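Ein alter Rechner wird wieder geöffnet

Galerie aus der Werkstatt Skudik, 2026-05-17

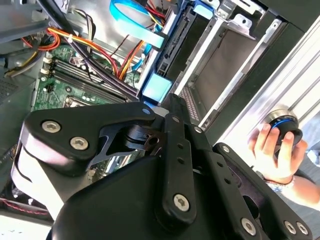 Worum es hier geht

Seit April sammeln wir in der Werkstatt Skudik alte Desktop-Rechner und machen sie auf. Manche bekommen neue Teile, andere werden zerlegt, damit ihre Teile in einem anderen Gehäuse weiterleben. Das Bild auf dieser Seite zeigt den Blick in einen offenen Tower, und die kurzen Texte gehören zu den Stellen, nach denen wir am häufigsten gefragt werden. Ich schreibe diese Seite auf Deutsch, obwohl es nicht meine erste Sprache ist. Wenn ein Fachwort nicht stimmt, bitte ich um eine kurze Nachricht.

Die Hauptplatine

Grün, wie man es von vielen älteren Rechnern kennt. Die schwarzen Steckplätze für den Arbeitsspeicher liegen in einer Reihe nebeneinander, und nahe bei ihnen sitzen kleine weiße Anschlüsse. Wer zum ersten Mal in einen Rechner schaut, soll mit diesen Steckplätzen beginnen, denn man findet sie leicht wieder. Einen Speicherriegel nimmt man immer am Rand und berührt nicht die Kontakte.

Die bunten Stromkabel

Rot, Orange, Gelb und Schwarz laufen zusammen über den oberen Teil der Platine. Bei den üblichen Netzteilen für Desktop-Rechner haben diese Farben eine feste Bedeutung: Gelb führt 12 Volt, Rot 5 Volt, Orange 3,3 Volt, und Schwarz ist die Masse. Einige Hersteller haben früher eigene Belegungen benutzt, deshalb schauen wir vor dem Tausch eines Netzteils immer in die Unterlagen zum Gerät. Das Netzteil selbst wird bei uns nicht geöffnet, auch nicht von Personen mit Erfahrung.

Das hellblaue SATA-Kabel

Über ein solches Kabel gehen die Daten zwischen Platine und Laufwerk. Die Farbe sagt nichts über die Geschwindigkeit, das wird oft gefragt. Man zieht am Stecker und nie am Kabel, und wenn eine kleine Metallfeder am Stecker ist, drückt man sie vorher ein. Wir haben in der Kiste mit Ersatzkabeln im Moment 77 Stück in allen Längen, also muss niemand ein beschädigtes Kabel weiter verwenden.

Das flache blaue Band

Es ist ein Datenkabel wie das SATA-Kabel, und es macht einen Bogen nach unten bis in die Mitte des Gehäuses. Flache Datenkabel sind empfindlich gegen scharfes Knicken. Wir legen sie beim Arbeiten vorsichtig zur Seite und kleben einen Papierstreifen an das Ende, auf dem steht, wohin es gehört. Der Streifen kommt erst weg, wenn der Rechner wieder startet.

Der Laufwerkskäfig

Metall, mit mehreren Einschüben. Darin sitzt eine silberne Schiene mit gelochtem Rand, und an der Innenseite ist ein schwarzer Halter für den Anschluss befestigt. Käfige aus Blech haben manchmal Kanten, die man erst spürt, wenn es zu spät ist. In der Schublade unter dem Fenster liegen dünne Handschuhe in zwei Größen.

Der blassblaue Riegel

Mein liebstes Teil an diesem Rechner! Solche Riegel aus der Zeit, als man ein Laufwerk möglichst ohne Schraubendreher wechseln wollte, sind praktisch, aber mit den Jahren werden sie manchmal spröde. Man drückt langsam und ohne Gewalt. Wenn ein Riegel bricht, bitte die Stücke aufheben, denn in Studanside gibt es eine Gruppe, die solche Kleinteile nachbaut und dafür das Original braucht.

Die weiße Seitenkante

An der hellen Kante des Gehäuses hält eine Hand einen schwarzen, knopfartigen Gegenstand mit blauem Ring. Am Handgelenk ist ein Armband mit hellen, gemusterten Perlen. Für die Arbeit tief im Gehäuse empfehlen wir, Schmuck abzulegen und lange Ärmel hochzuschieben, so bleibt man nicht an den Kabeln hängen.

Aus unserer Liste

Jedes Gerät bekommt eine Nummer auf einem Papieretikett. Die Liste ist inzwischen bei 1053 angekommen, aber sie beginnt nicht bei eins: Wir haben mit 900 angefangen, damit es keine Verwechslung mit den Nummern der früheren Sammlung in Skimivthorpe gibt. In der Liste stehen das Datum der Annahme, die fehlenden Teile und ob eine Festplatte enthalten war. Festplatten mit fremden Daten werden gelöscht, bevor wir sie in ein anderes Gerät einbauen.

Abgabe und Besuch

Alte Rechner nehmen wir in der Werkstatt Skudik und im Hof von Casado an. Bitte das Netzkabel mitbringen, wenn es noch da ist, und Schrauben in ein kleines Glas oder einen Beutel legen. Bildschirme und Drucker können wir leider nicht annehmen, weil der Platz fehlt. Wer beim Zerlegen mitmachen möchte, braucht kein eigenes Werkzeug.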